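Plallen soft-finger gripper: two months in

I'd been running the Nilusum two-jaw gripper for ages and only swapped it out when a jaw cracked in January. The Plallen cost me $673 with the adapter plate. 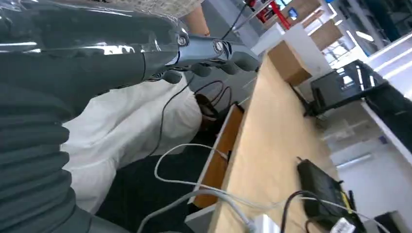 Mounting it took one evening, most of it spent hunting for the right hex key (the plate uses a size I never have). The manual is thin but the drawings are good. Once it was on, the controller found it on the second try and I was picking things up before bed!

What I love is the grip on odd shapes. I ran 200 picks with a mixed bin of bottle caps, sponges and little cartons, and the Plallen dropped 2. The old Nilusum never got anywhere near that with sponges – it either squashed them or let them slide out. Rubber tips help a lot. They do pick up dust, so wipe them down every so often or the grip goes off.

Now the grumbles. It's slow to open, slow enough that I rewrote my wait times. Anything thin and flat, like a washer or a bank card, is still a job for hard jaws. And the cable is way too short if your controller sits at the far end of the bench. I bought an extension from Flesstead, and it works fine, but come on, put a longer one in the box.

A friend swears by the Liu, and I did borrow one for a weekend. Faster, louder, and the software made me want to lie down. If you mostly move rigid parts, get that. For mixed stuff I'm keeping the Plallen.

Score: 85 out of 100. Would be higher with a decent cable.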